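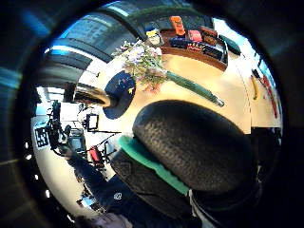
The table on the day, flowers by the round mat, tray at the back.

Durton bench group – minutes, 2022-06-04
Minutes by me, Orsolya, typed up from my notebook, so blame me for the gaps. Josiane Collet chaired. Apologies from the Drirkalia people, who'll get this by email.

Last minutes
Read and accepted. Josiane wanted it noted that the spare wrist cable from the May list did arrive, it was just on the wrong shelf (my shelf, sorry!).

The hand gripper
Most of the meeting went on this one. The Drekex hand unit has been drifting again. Josiane had the log up and we're at 2,876 grasps on the current finger pads, and the last 400 are where the closing width starts to wander. I said I'd felt it before I saw it in the numbers – there's a bit of slop when you squeeze gently, and thin stuff like flower stems shows it up far worse than boxes do. Josiane reckons it's the pads wearing on the inner side. I reckon it's the pivot screw backing out. We went back and forth on that for longer than we should have, and agreed to do both: new pads on, screw out, cleaned, a dab of the blue threadlocker, back in, then leave it overnight before anyone picks it up.

Please don't tighten that screw until it stops. Snug, then back a quarter turn. I did it the other way last time and the trigger stuck halfway.

Lens and calibration
The lens needs a proper wipe with the cloth from the tin, not your sleeve. Calibration to be redone after the pads go on, and again if anybody moves the stand with the marker. Josiane asked whether we could get by with the old file. We can't, the finger offset will have changed. Saved name is to be the unit number, 418, and then your initials, so we can tell whose is whose.

Table layout
I'd like the tray kept at the far side and the round mat left where it is while we're chasing the drift, so that one session can be compared with the next. Flowers are staying in the set, they're the best test we've got. Josiane would also like the packets in the tray put back in the tray at the end of the day, please and thank you.

Ordering
Two sets of pads from Fülöp, plus one pivot screw in case I'm right. Josiane approved it on the spot, which was lovely.

Actions
Orsolya: pads, screw, threadlocker, then calibration.
Josiane: order to Fülöp, tidy up the log so the pad changes get their own column.
Everyone: write it down if the trigger feels odd, even if it only happens once.

Next meeting once the new pads have some hours on them. Josiane's bringing the biscuits.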